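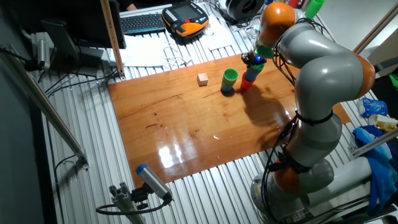 How often should the stacking cups and their board be checked?
Before each day's use, and in full once every 300 stacking runs or on the first working day of the month, whichever is sooner. A cup that has been dropped on the floor is checked before it goes back on the board.

STACKING CUPS AND BOARD: INSPECTION CHECKLIST
Sheet 16, Postier bench area
Date of check: 06/07/2020
Checked by: Erick Obura
Sheet prepared by: Sharon Gachanja

Mark each line OK, ACTION or N/A. Comments go under the line they refer to.

1. Board

1.1 Board sits flat on the bench and does not rock. OK
1.2 Surface free of splinters and raised grain. OK
Comment: Run the back of a gloved hand along the grain, then across it. Knots to be checked separately.
1.3 Scratches in the lacquer do not catch a fingernail. ACTION
Comment: One catches. Rub down with fine paper and re-coat at the next full check. Board may stay in use.
1.4 Glare from overhead lights noted. OK
Comment: Lacquer is glossy and reflects strongly. Inspect from two sides, as fine marks disappear under the reflection.

2. Cups

2.1 Rims smooth, no chips or burrs. OK
2.2 Walls free of splits. Squeeze lightly at the rim and release. OK

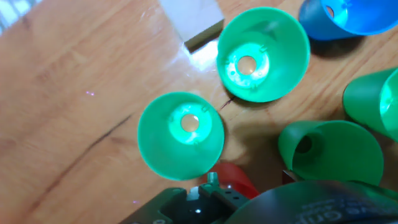
Hold each cup up to a lamp after the squeeze test. A split that has closed up again will show as a bright line.

2.3 Hole in the base clear and round. OK
Comment: Wipe with a dry cloth. Do not push a screwdriver through to clear it.
2.4 Moulded ring around the hole free of dirt. OK
Comment: Soft brush only.
2.5 Cups nest and separate without force. ACTION
Comment: One green cup from the Flomitz batch sticks. Washed in warm water, rechecked, still tight. Set aside in the returns tray.
2.6 Cups washed and dried since last full check. OK
Comment: Washed in April and again for this check. Water at 40 degrees, no abrasive powder.
2.7 Colours not faded to the point where they can be confused. OK
Comment: Compare green against blue in particular. Use daylight where possible.

3. Surroundings

3.1 Cables clear of the stacking area. ACTION
Comment: Tie back any loose run beside the board. Cable ties are in the Brurirar drawer.
3.2 Papers and cards kept to the edge of the board. OK
3.3 No drinks on the bench. OK
3.4 Floor under the bench clear of dropped cups. OK
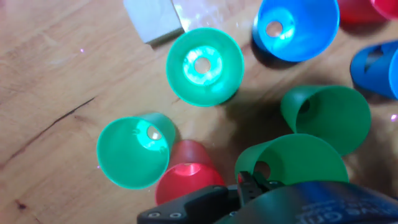 Sharon Gachanja

4. Notes on completing the sheet

Cups are inspected one at a time and not in the stack. A nested cup hides most of its wall, and line 2.2 cannot be signed off from the rim alone. Cups lying on their sides are to be stood up and checked both inside and out.

Line 1.3 has been marked ACTION on the last two sheets. If the re-coat is not done by the next full check, the board is to be turned over and the other face inspected under section 1.

Spare cups are ordered under part number 236. Do not mix spares with the existing set until they have passed section 2.

Completed sheets go in the grey folder. Actions outstanding: 1.3, 2.5, 3.1.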